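Notes for the laundry talk, Okstead tenants' evening, 9 Jun 2021

Start with the basket. Most people in Breston fill theirs to the top and then drop things on the way. A small load is easier to sort.

Say where the basket goes. Any raised surface near the machine is fine. Ask who keeps theirs on the floor. Pause for hands.

Slides, slow, no talking over the first two:

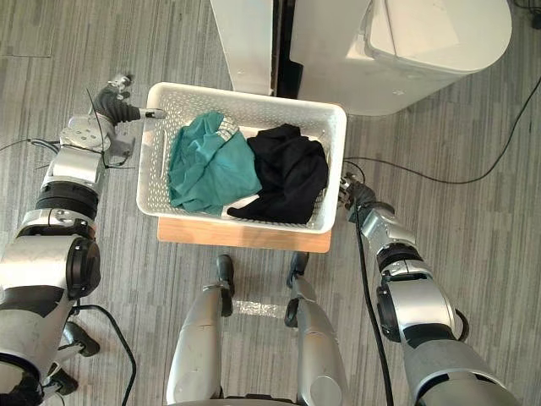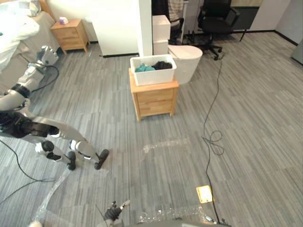
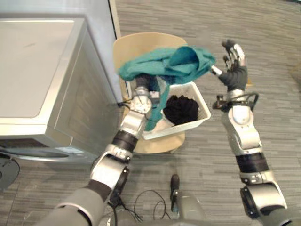
Last one: door open, drum in view.
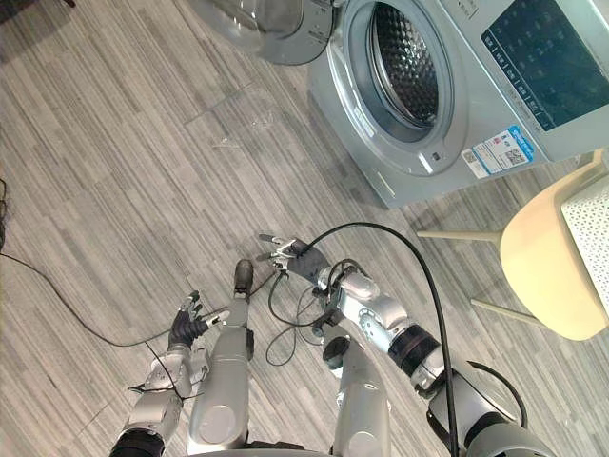

One listener at Gistdale objected that a chair is for sitting on and that a basket on it ends up staying all week. Fair point. Suggest clearing it the same day.

Dark and colored things: check the care label before mixing. Knits get their own load if in doubt. Shake each piece out before it goes in.

Hand out the Nurmi sheet (48 copies, box by the door). Leave 2 minutes for questions, then the sign-up list.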